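Undard Evening Courses
Packaging for Everyday Use, unit 8: Bottles, caps and labels
Handout, rev. 11/11/2019

Bring this back next time, we finish the second half then. Reading for this unit is the short chapter on closures in the Mahmoudi reader, skip the part on glass.

1. Where we left off

Cartons done. Pouches mostly done (the tear notch question is still open, see end). Now rigid plastic, drinks only. Small bottles, one person, one hand free if you're lucky. Big family jugs are a different animal, handle does most of the work there, leave them out.

Keep three things apart in your notes, people mix them up in the homework every year:
body = the part you hold
shoulder = where body turns into neck
closure = cap plus whatever ring stays behind

If you write "top" I don't know which one you mean. Say shoulder or say cap.

2. Body shape

Round: rolls if it tips. Turns in a wet hand. Label can start anywhere, so no real front on the shelf unless somebody turns it.

Square, or square with soft corners: packs tight, gives you a front face, and the corners give the fingers something to push against when you twist. Flat walls bow in when you squeeze, though. Full and sealed it feels stiff. Open it and the same wall goes soft, and that is the moment the drink comes up over the rim. You've all done this.

Waisted: nice to hold, bad for labels. A sleeve has to shrink into the waist and the print goes with it. Circles turn into eggs.

Shoulder matters more than people think. Long sloping shoulder pours smoothly but your top hand slides off it. Short square shoulder gives a ledge. Fingers going for the cap often land partly on the shoulder as well, so the twist goes into the body too and the whole bottle wants to turn. Then the low hold has to do all the work.

3. Two holds, one bottle

Low hold: keeps the body from turning or sliding. Should be firm but spread out. One hard point low on a thin wall = dent.
High hold: cap, sometimes cap and shoulder. Comes from above or from the side.

Bottle stays upright on the table. Don't lift it to open it, this is half the spills. Table takes the weight, low hold takes the turning.
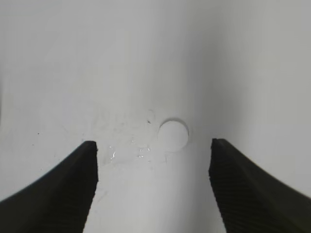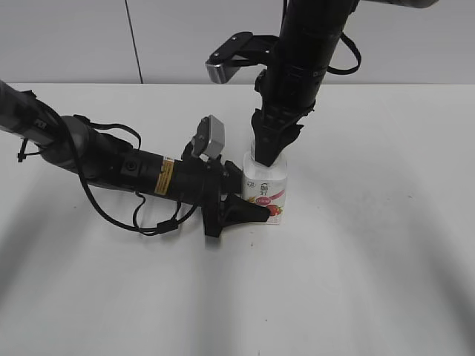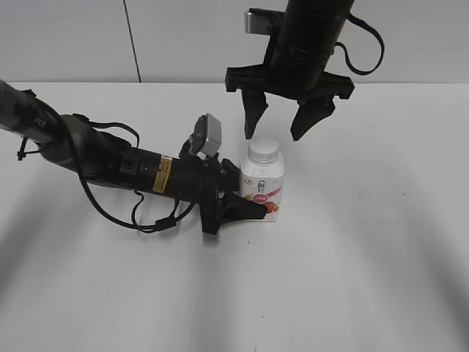
Things that change how hard the opening is, in no special order:

Cap width. Wider cap, easier twist, up to the point where a small hand can't close round it.
Ribs on the cap. Fine ribs look clean, deep ribs work better with wet fingers.
Cap height. Very low caps save plastic and are a pain. Nothing to get hold of so you end up pinching.
Water on the outside. Cold bottle out of the fridge, warm room, wait a minute and you get a film. Dry it first.
How full. A full bottle is heavy and stays put. A half full one goes skating across a smooth tabletop.
Surface under it. Smooth white table vs. cloth vs. rubber mat. Try all of them at home, same bottle, and write down wich one you liked.

The ring. When the bridges between cap and ring break you feel it, a short crackle. If you don't feel anything, look at the ring before you drink. In the April group somebody taped a cap on again and passed it round as new, and a good part of the room missed it.

4. Label

Full sleeve or wraparound? Quick test: find the seam. A sleeve covers shoulder to foot and has a perforation if they were kind. A wraparound stops short and you see plain plastic above and below.

White labels. Popular for milk drinks, fruit milk, yogurt drinks. Reads as "dairy" before you read a word. Also hides the level, so you can't see how much is left. Then one fruit picture, one strip of color, and you know the flavor from across the store. Pink for strawberry goes almost everywhere we looked. Yellow is harder, could be banana, could be vanilla, could be corn.

Vertical print. Works very well on a narrow face if the script allows it. Chinese set in a column down the front of a bottle stays readable from one side, no turning. Try that with an English brand name and you're reading with your head tilted, or the letters are stacked and it looks like a motel sign. So: script and shape go together, don't design one without the other.

What a hand covers. Most people forget this. Low hold covers the foot of the label. Whatever you print down there is gone as soon as somebody picks the bottle up. Fruit picture near the bottom is fine on the shelf, half hidden in use. Opening instructions down there = useless. Put them near the shoulder or on the cap.

5. Numbers for the Flondari exercise

Use these, don't go hunting for your own, I can't grade it otherwise.

Store test, Flondari drink line: 2,000 bottles
Returned or complained about: 221
Of those, "cap too hard to open": 22
The rest: leaks, label peeling, dents, and "other" (mostly taste, not our problem)

Work out cap complaints as a share of all bottles, then as a share of complaints. Two very different looking answers. Say which one you'd show the bottle maker and which one you'd show the store, and why. Half a page. No charts please.

Then: Flondari wants to fix the cap complaints by making the cap taller. Plundach (they make the closures in this exercise) wants deeper ribs on the cap they already have. Pick one. Think about cost, shelf height, and an older person with sore hands opening it at a kitchen table.

6. Do at home

One small plastic drink bottle, unopened, any kind. Square if you can get it.
Stand it on a table, upright, lid of your choice still sealed.
Hold low, twist high. Note where each finger lands. Cap only, or shoulder too?
Drink some, close it, do it again at half full.
Same again with damp hands.
Draw the front face and shade in what your low hand coverd. Rough is fine.
Peel the label last and keep it flat in a book, we need them for the glue unit.

If you can't manage a cap, don't use your teeth. Rubber glove or a thick rubber band round the cap. Write that down too, it counts as a result.

7. Still open from last time

Tear notch, left or right side? Both is the lazy answer but maybe the right one. Bring a pouch that annoyed you.
Screw spouts on pouches, do they belong in this unit or the last one? I put them here. The reader puts them there. For the test go with the reader.

Homework in the tray by the door before class, name on every sheet.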